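Search this site Enter keywords Search

3.2 Room and table layout

The sorting sessions were held in a single room at the Grustine centre. The room has a polished wood floor, a low dark cabinet along the back wall and interior windows above it. We left the furniture at the sides as it was, and all the work was done at one long white table covered by a printed mat.

The mat gives people fixed places to sort towards. Earlier work on household sorting (Vahidi and Kermani) used bare tables, and the authors noted that piles drifted and merged as a session went on. Dhillon later tried paper trays, which kept the piles apart but hid the lower items. We chose flat printed marks. They take up no height, and they can be ignored by a person who prefers to work in some other way – a choice we wanted to leave open.

Items were placed together as one cluster at the far end of the mat. We did not arrange them by size or colour, and packages were allowed to lean on or cover one another. Figure 2 shows the table with the cluster in place.
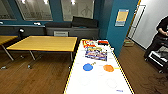 Figure 2. The long table and printed mat, with the items grouped at the far end. The blue circle is on the left and the orange circle on the right; two pale outlined rings lie nearer the viewer.

The two solid circles are the main targets. In the written instructions they are called "blue" and "orange" and no meaning is attached to either, so each person decides what belongs where. The outlined rings are not mentioned in the instructions. In pilot sessions at Setetti some people used them for items they could not place, and we kept them for that reason.

The yellow-and-black border along the table edges serves as a limit. An item that came to rest across the border was recorded as off the mat, even if it had not fallen.

3.3 Recording of placements

Each session was split into eight rounds. Over the whole study we recorded 2857 placements, of which 1362 were on or touching the blue circle. A placement was counted when the item had been let go and was at rest. Sliding an item without lifting it was counted in the same way as picking it up – the two were hard to tell apart for flat packages, which were often pushed along the mat by one corner.

Items moved a second time in the same round were given a new entry, and the earlier one was kept. Removing these repeats does not change the order of the results in Section 4.

Correspondence: Saeed Vahidi, Skurnix. All rights reserved. Back to top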